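**Delacroix Linen Reuse Project: progress report to the Betov Fund**

Date: 2023-09-16
Reporting period: January to the end of last month
Site: Sondeck laundry room and sorting store

**1. Summary**

The project collects used towels and cleaning cloths, washes and sorts them, and gives the usable ones to shelters and community kitchens. In this period we took in 1615 pieces and passed on 1402. The remainder went to textile recycling or is still on the shelves. Spending is within budget except for detergent, explained in section 4.

**2. Work done**

The sorting store was rearranged in the spring. Bath towels are now kept on the left wall and cleaning cloths on the right, with the folding table between them. Before this, everything went into one set of bins and had to be handled again at packing time.

We also changed how cloths are folded. They used to be folded in quarters and stacked, and the stacks fell over in transit. They are now folded in thirds and packed upright in the Dretarine crates bought with the first installment. A crate holds more this way and the kitchens can take out one cloth without disturbing the rest.

Two washing machines were serviced. One had a worn door seal and was out of use for nine days. We caught up by running an evening load.

**3. Sorting by color and fabric**

Colors matter to the kitchens. Most of them use one color for counters and another for floors, and mixed bundles are sent back. From April we have packed cloths by color. Yellow is the most requested and we have run short of it twice.

Microfiber and terry cloths are harder to sort than flat cotton. They look alike once they have been through a few washes, and they should not be washed together, as the microfiber picks up lint from the terry. Where a label is still attached we go by that. Where it is gone, we check the pile and the hem by hand.

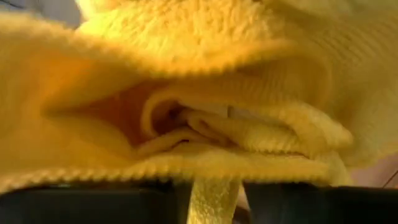

Cloths with a sound hem go into the crates. Any with a hem that has come loose are put aside for mending, and so far 290 have been mended and returned to stock. Mending is slow on the thicker cloths and we have stopped doing it on thin ones, which tear again beside the new stitching.

**4. Problems**

- Detergent cost more than planned. We had budgeted for one wash per piece, but heavily soiled cloths need a second.
- Drying space is short in damp weather. Thick cloths left folded on the rack stay wet in the middle.
- One delivery went out with floor cloths in a counter bundle. The crate labels now state the use as well as the color.

**5. Next period**

We plan to add a second drying rack along the back wall and to ask donors to keep cleaning cloths apart from bath towels. We request that the unspent transport money be moved to the detergent line. A revised budget sheet is attached for approval.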